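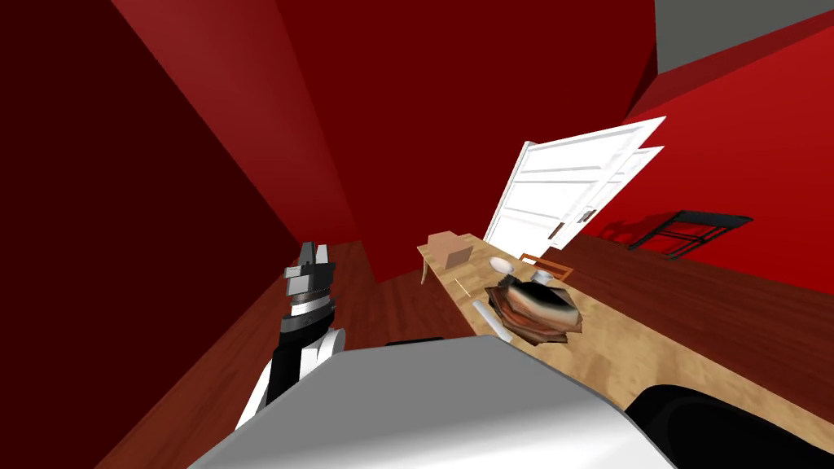 Wota仿真房间中的机器人手臂与长木桌，桌上有纸箱、碗、托盘等物品。

Rutent在Rornstead举办家务机器人仿真开放日，134位来宾参加

【Rornstead讯】家务机器人软件公司Rutent于本周四在其Rornstead办公地点举办了开放日活动。活动从上午十时开始，到下午五时结束，共有134位来宾参加，其中有养老服务机构的工作人员、家具和门窗行业的企业代表、职业学校的教师和学生，以及附近的居民。Rutent在活动中首次向公众演示了仿真平台Wota，并介绍了公司与Wanyama护理中心正在进行的合作项目。

Wota是Rutent自主开发的室内仿真平台。在这个平台里，工程师可以建立一个完整的住宅房间，放入家具和日常用品，然后让一台虚拟的双臂机器人在里面练习取物、放物和整理。平台同时记录机器人自身视角的画面、手臂各关节的位置以及夹爪的开合状态。这些记录以后用于训练控制软件，也用于检查控制软件的新版本有没有退步。

开放日的主要演示安排在一楼会议室。会议室里有一面大屏幕，屏幕上显示的是机器人在仿真房间中所看到的画面。房间的墙壁是红色的，地面铺着红褐色木地板，一张长木桌摆在房间中间，桌子后面有一扇打开的白色门。工作人员先介绍房间的布置，再说明当天的任务，然后请来宾提出想看的动作。

上午的演示题目是“整理桌面”。机器人需要在桌上找到指定的物品，判断从哪个方向接近比较合适，然后移动手臂。工作人员把桌上的物品换了几次，有时换成碗和托盘，有时换成罐子和工具。每次更换以后，控制软件都要重新识别物品，不能使用上一次的答案。有几位来宾特别关心细长的物品，例如一根筷子形状的细棒。工作人员回答说，细长物品在画面中只占很小的面积，夹爪的两个手指又比较短，所以这类物品现在仍然是练习的重点。

Rutent的仿真项目负责人在开场发言中表示：“我们平时在办公室里看这些画面，看得很习惯了。今天有这么多不同职业的朋友和我们一起看，他们提出的问题和我们工程师的问题很不一样。有一位在养老院工作的来宾问，老人把杯子放在碗边上，机器人会不会先碰到杯子。这个问题我们已经写进下个月的测试计划。”

午休以后，活动分成三个小组进行。第一组继续观看演示，第二组参加操作体验，第三组参加关于数据记录的讨论。三个小组每四十分钟轮换一次，每位来宾都有机会参加全部内容。

操作体验在二楼进行，一共有15个座位。来宾坐在电脑前，用一个手持控制器移动虚拟机器人的手臂。体验的第一步是让夹爪向上抬起，并且停在不妨碍视线的位置；第二步是把手臂移到桌子上方；第三步是打开和合上夹爪。很多来宾在第二步花的时间比较长，他们说从机器人的视角看桌子，距离不容易估计。工作人员在旁边给出建议，例如先让手臂动得慢一点，再看夹爪与桌面之间的空隙。

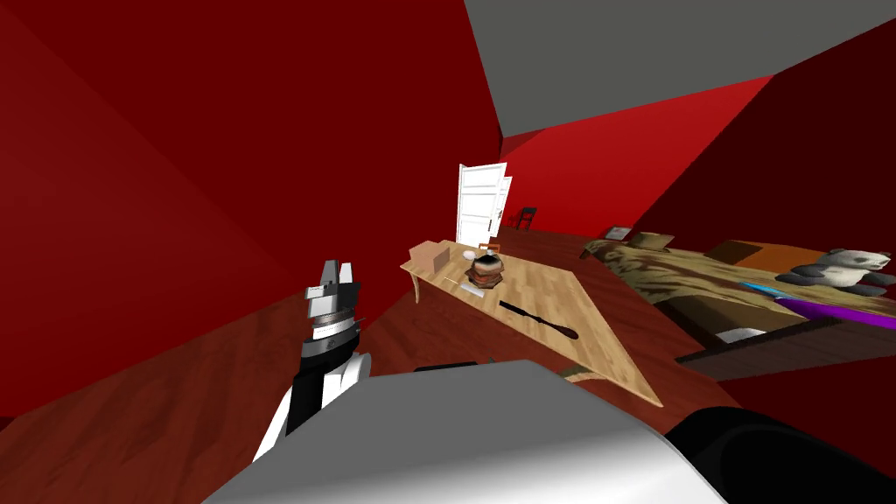 参加体验的职业学校学生对手腕的转动很感兴趣。他们发现，同一个位置可以用几种不同的手臂姿势到达，其中有的姿势会让手肘离机器人身体太近。Wota在这种情况下会发出提示，操作者可以退回到前一个姿势。带队教师表示，学校的实训课只有一台小型机械臂，学生排队的时间很长，如果有这样的仿真工具，学生可以先在电脑上练习，再到真实设备上操作。Rutent已经与该校约定，下学期提供一套教学用的Wota试用版本，供两个班级使用。

数据讨论小组的主题是：一次练习应该记录什么，怎样判断它是不是有用的数据。Rutent的数据工程师介绍说，Wota目前的房间库里有2000个不同的房间布置，它们的家具位置、墙面颜色、物品种类和门的开合状态都可以变化。每一次练习结束后，系统会自动检查物品有没有到达要求的位置，手臂有没有碰到家具，然后再由工作人员抽查一部分画面。没有完成的练习也会保存，并且注明原因，因为这些记录对改进软件同样有帮助。

在讨论中，一位门窗企业的代表提出，开着的门会改变房间里可以通行的空间，也会让机器人看到隔壁房间的家具，这会不会影响判断。数据工程师认为这个意见很重要。他解释说，早期版本的控制软件确实有过把隔壁房间的椅子当作目标房间家具的情况，后来团队在房间库中增加了带有开门和隔壁房间的布置，这个问题减少了，但是没有完全消失。

卧室也是团队近来工作的重点之一。与厨房相比，卧室里的柔软物品比较多，例如毯子、枕头和毛绒玩具。柔软物品的形状会改变，仿真计算也比较复杂。目前Wota可以处理这些物品的外观和大致形状，但是对布料折叠的计算还比较简单。Rutent在开放日上向来宾如实说明了这一点，并表示折叠毯子这样的任务暂时不在今年的计划里。

Wanyama护理中心是Rutent的第一家应用合作伙伴。双方的合作从去年秋天开始，内容是研究机器人怎样帮助工作人员整理住户房间里的桌面。护理中心根据日常工作经验，向Rutent提供了房间家具的尺寸和常见的物品摆放方式，Rutent再把它们做成仿真房间。护理中心没有提供住户的照片或个人资料，仿真房间里的物品也与任何住户无关。到目前为止，双方已经共同完成约1000次仿真练习的评审。

Wanyama护理中心的运营主管在活动中说：“我们的同事每天要整理很多张桌子，这项工作看起来简单，但是需要耐心。眼镜、药盒和水杯放在哪里，每个人的习惯都不同。我们希望机器人学会的第一件事情是小心，第二件事情才是快。现在它还在电脑里练习，我们认为这样的顺序是合适的。”

有来宾问到，机器人什么时候可以进入护理中心工作。Rutent方面回答，真实设备的试验要在仿真评审全部通过以后才能开始，首先会在没有住户的样板房间里进行，并且始终有工作人员在场。公司目前不公布具体的时间，也没有接受个人用户的预订。

开放日还设置了一个面向家庭的活动区。孩子们可以在纸上画出自己的房间，标出床、桌子和门的位置，工作人员从中选出几张，在Wota里现场建成简单的房间。有一张图把桌子画在门的正前方，建成以后机器人没有可以通过的路，孩子和家长一起把桌子向旁边移动了两次，才找到合适的位置。活动区的材料由Rutent提供，图画在活动结束后由孩子们带回家。

当天下午四时，Rutent举行了简短的答疑会。问题主要集中在安全、费用和工作岗位三个方面。关于安全，公司介绍了手臂的速度限制和紧急停止的设计；关于费用，公司表示教学试用版本不收费，商业版本的价格将在正式发布时公布；关于工作岗位，公司认为在护理中心的项目里，机器人只承担桌面整理，与住户的交流和照护仍然由护理人员完成。部分来宾希望看到真实机器人的演示，Rutent表示会在准备下一次活动时考虑这个建议。

由于报名人数超过会议室的座位数，有一部分申请者这次没有能够参加，Rutent对此表示歉意。下一次开放日计划在二月举行，地点仍然是Rornstead，届时操作体验的座位会增加，上午的时段将优先留给学校团体。已经报名但是没有参加的申请者不需要重新填写表格，公司会通过电子邮件与他们联系。

关于Rutent
Rutent是一家家务机器人软件公司，办公地点在Rornstead，主要业务是室内仿真、手臂控制软件和相关的教学服务。Wota是公司的主要产品，目前提供给研究机构、学校和合作企业试用。

关于Wanyama护理中心
Wanyama护理中心为老年住户提供长期居住和日间照护服务，并与技术企业合作研究减轻护理人员日常工作负担的方法。

媒体联络
Rutent公共关系部
媒体朋友如需要采访安排或Wota的技术说明，请在工作日上午九时至下午五时与公共关系部联系。学校和机构的团体参观，请至少提前两周提出申请，并注明参观人数和希望了解的内容。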